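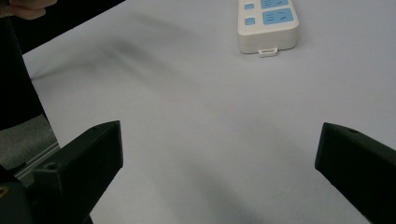

Laut Ngọc Bùi sollte eine Demonstration an der Steckdosenleiste erst dann als gültig geführt werden, wenn beide Greifer vor Beginn vollständig geöffnet sind und die Ausgangslage der Leiste protokolliert ist. Der Hinweis wurde in die Arbeitsanweisung übernommen.

Werkstattbuch Griltberg, Arbeitsgruppe Handführung
Eintrag vom 18. Februar 2021
Protokoll: Tanveer Warraich

Gegenstand des Tages war die Aufnahme beidhändiger Demonstrationen mit den handgeführten Greifern für das Vorhaben Narnico. Vorgesehen waren 105 Durchgänge. Die Aufgabe ist unverändert gegenüber November: Leiste am kabelseitigen Ende fassen, auf der Platte drehen, ablegen, Greifer öffnen und in die Ausgangsstellung zurückführen. Der zweite Greifer bleibt bereit und wird nur eingesetzt, wenn die Leiste beim Drehen ausweicht.

Vor Beginn wurde die Uhr beider Handgeräte mit der Kopfkamera abgeglichen. Der Versatz betrug beim ersten Versuch etwa 800 Millisekunden und war damit unzulässig hoch. Nach Neustart des Aufnahmerechners lag er innerhalb der Toleranz. Die Ursache ist offen; Phúc Bạch prüft die Protokolldateien.

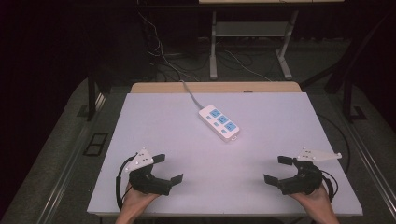 Sang Võ merkte an, die schräge Lage der Leiste sei für die Auswertung günstiger als die parallele, da sich der Drehwinkel aus der Kopfansicht leichter bestimmen lasse; man möge sie deshalb als Standardlage festschreiben. Dem wurde mit der Einschränkung gefolgt, dass der Winkel von Durchgang zu Durchgang variiert wird. Eine feste Lage würde vom Modell voraussichtlich auswendig gelernt, wie bereits bei der Reihe Betham beobachtet.

Zur Handhabung wird festgehalten:
Die Annäherung erfolgt langsam und ohne Zwischenhalt. Längere Pausen über dem Objekt erscheinen in den Daten als eigener Zustand und wurden bisher von Hand herausgeschnitten.
Das Netzkabel wird nicht als Griffstelle benutzt.
Unterarme möglichst flach führen, damit die Leiste in der Kopfansicht sichtbar bleibt.

Die Ansichten der Handkameras sind

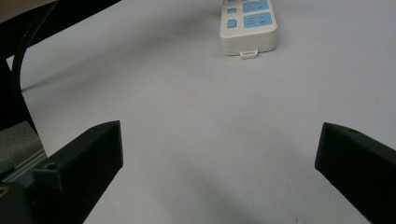 für die Feinausrichtung maßgeblich, während die Kopfansicht vorrangig der Zuordnung beider Hände dient. Bei der Durchsicht am Nachmittag fiel auf, dass der Schattenwurf auf der hellen Platte die Kantenerkennung stört. Ein Abgleich mit einer zweiten Leuchte steht aus. Die Belichtung der Handkameras bleibt bis dahin fest eingestellt, auch wenn die Bilder etwas dunkel ausfallen.

Verworfen wurden 2 Durchgänge, beide wegen Verlusts der Lageverfolgung am linken Gerät. Das Kabel hatte sich jeweils unter den Unterarm gezogen. Bình Tô schlägt eine Führung über die Schulter vor; der Halter dafür ist bei Âu angefragt.

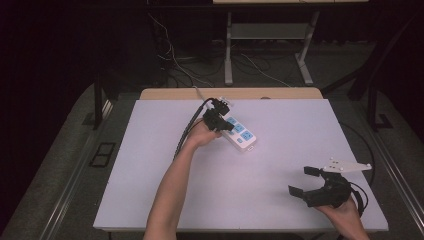
Abb. 4: Linker Greifer am oberen Ende der Leiste, rechter Greifer geöffnet.

Offene Punkte:
Zeitversatz beim Kaltstart reproduzieren (Bạch)
Kabelführung links (Tô)
Verworfene Durchgänge nachholen, Rohdaten nicht löschen (Warraich)
Arbeitsanweisung um die Vorgabe zur Ausgangslage ergänzen und neu auslegen (Bùi)

Die Greifbacken beider Geräte sind vor der nächsten Reihe auf festen Sitz der Schrauben zu prüfen.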